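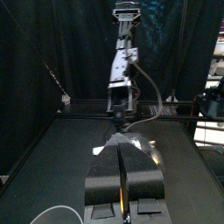
Figure 1. Clear plastic bag. Keep all bags away from children and pets.

2. Unpacking and First Set-Up

These instructions cover the Gomholm basement dehumidifier as sold in our store. They replace the folded sheet in the carton, which was written for an older model and still shows a handle the current one doesn't have. Where we disagree with the maker, Kadrić, we say so.

2.1 Unpacking

1. Stand the carton upright, arrows up. Don't trust the arrows to have been followed on the way to you. See 2.2.

2. Cut the straps and lift the carton off the base. The sheet says one person can do this. Get a second person if you have stairs to deal with.

3. Remove the foam blocks, the tape on the tank and the tape on the air outlet. There is also a strip of tape inside the tank, across the float. It is nearly the same color as the float and easy to miss. If it stays on, the unit will think the tank is full and refuse to start.

4. Take the plastic off the drain hose and the power cord. Throw bags away at once, or put them on a high shelf if your town takes them for recycling.

5. Keep the carton until the return period is over. Kadrić will ask for the original packing if you send the unit back, and has turned down returns without it.

CAUTION: Check behind the rear grille for loose packing before plugging in. A piece of film pulled against the coil will block the air and may ice up the unit.

2.2 Letting the unit stand

The sheet in the carton says the unit is "ready to use right away." We don't recommend that. The compressor holds oil, and if the carton spent part of its trip on its side the oil may have moved into the lines. Leave the unit standing upright and unplugged for 20 hours. If that sounds overly careful, compare it with the cost of a compressor, which the warranty doesn't cover if the unit was run after being tipped.

2.3 Choosing a place

1. Pick a level spot on a hard floor. Thick carpet blocks the lower intake.

2. Leave 12 inches of clear space on every side. The brochure photo has the unit tucked neatly into a corner next to a bookcase. Don't copy it.

3. Close windows and outside doors in the room. A floor drain with a dry trap will also let damp air in, along with the smell. Pour some water down it.

4. Keep the unit away from the clothes dryer. If your dryer vents into the basement, fix that first.

Note on room size: The front of the carton says the unit will dry "your whole lower level." The back says 400 square feet. We would believe the back, and only for a basement that is damp to begin with and not wet. No dehumidifier will keep up with water coming through a wall.

2.4 Power

1. Plug straight into a grounded wall outlet. No extension cords and no power strips, including the heavy-duty kind.

2. Press the test button on the outlet, if it has one, then reset it.

3. Press POWER. The fan starts first. The compressor follows after a short wait, with a thump. The thump is normal. A rattle that goes on is not, and usually means the tank isn't pushed all the way in.

The rating plate gives 255 watts. Any figure for yearly running cost printed on the carton assumes a number of hours and a price for power that may be nothing like yours. Use the plate and your own bill.

2.5 Setting the humidity

1. Press MODE until the percent sign lights up.

2. Use the arrows to set 50. Lower settings mostly make the unit run longer.

3. Put a separate humidity gauge on the far side of the room. The built-in sensor sits close to the unit's own dry air and tends to flatter it.

4. Compare the two after a full day. If the gauge across the room reads higher, lower the setting one step and wait another day before changing it again.

"Smart Dry" mode: We have run it next to the plain setting in our own stockroom and can't tell what it does, apart from changing the fan speed now and then. Use it if you like. We leave it off.

2.6 Drain hose (optional)

1. Turn the unit off and pull out the tank.

2. Unscrew the cap on the rear drain port. Keep the cap, as you'll need it to go back to using the tank.

3. Push the hose on and tighten the collar by hand.

4. Run the hose downhill the whole way to the drain. There is no pump in this model, whatever the picture on the Ekside accessory kit suggests. A loop or a rise will stop the flow and put water on the floor.

5. Put the tank back in. The unit won't run without it.

Check the hose again after the first night, and once more in July or whenever your damp season peaks.

2.7 Tank additives

Flinurine tablets are sold beside this unit in many stores and promise a tank that "never needs washing." We have seen no test results to back that up. Rinse the tank weekly with warm water and a drop of dish soap, and let it dry before refitting. Don't put bleach in the tank. It can pit the float hinge.

Section last checked 4 May 2022. For filter cleaning, go to Section 3.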